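Walk-round checklist, Kamelska guest house, 22/06/2018
Done by me, with Ferhat Akbulut on the other end of the phone for the boiler bits.

## Ground floor

- [x] **Smoke alarms, hall and kitchen.** Both went off on the button. The kitchen one is so loud I nearly dropped my tea!
- [x] **Front door closer.** Shuts by itself now. It didn't in January, remember (the draught, the complaints, all that).
- [ ] **Fire blanket.** Still on the wrong side of the hob, so you'd have to reach over the flames to get it. Please can we just move the hook?
- [x] **Tables.** Ran my hand along the tops and undersides for splinters, then gave each one a good lean. No wobble.

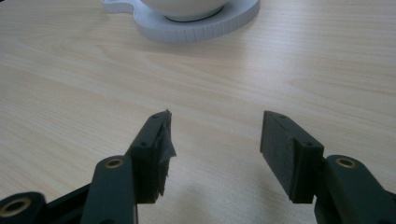

Tabletop, pale wood: grain and finish fine.

- [x] **Hot tap, downstairs loo.** 60 degrees at the boiler, and the mixing valve brings it down nicely. The old Visser label has peeled off so I've written a new one in biro, which won't last.
- [ ] **Fire door by the larder.** Catches on the mat. I've moved the mat twice and someone keeps moving it back, so I've hidden it in the cupboard.

## Stairs and landing

- [x] **Handrail.** Solid all the way up.
- [ ] **Stair carpet.** Lifting on the second tread from the top. I've put tape over it, but tape is tape. Getex quoted 395 to redo the whole flight and I think we should say yes before somebody goes flying.
- [x] **Emergency light.** Stayed on for the full test. I sat on the stairs with a biscuit and waited.

## Flexes and sockets

- [x] **Sockets.** No cracks, no scorch marks, none of them loose.
- [x] **Plug-in things.** Looked for frayed flexes and anything trailing where people walk.
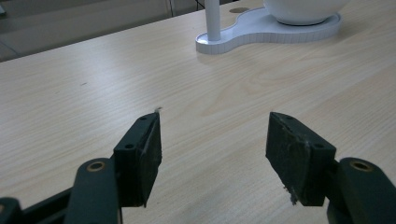 Yiran Li wrote back that the flexes are fine by her but the stair carpet can't wait for the next walk-round, and could I ring Getex on Monday and ask if they'd do only the top half for less.

I will ring. I'd still like the whole flight done, though, as the bottom steps are nearly as tired.

- [ ] **Extension lead, office.** One plugged into another again. Unplugged it, left a note.

Left to do: hook, mat, carpet, proper label for the tap.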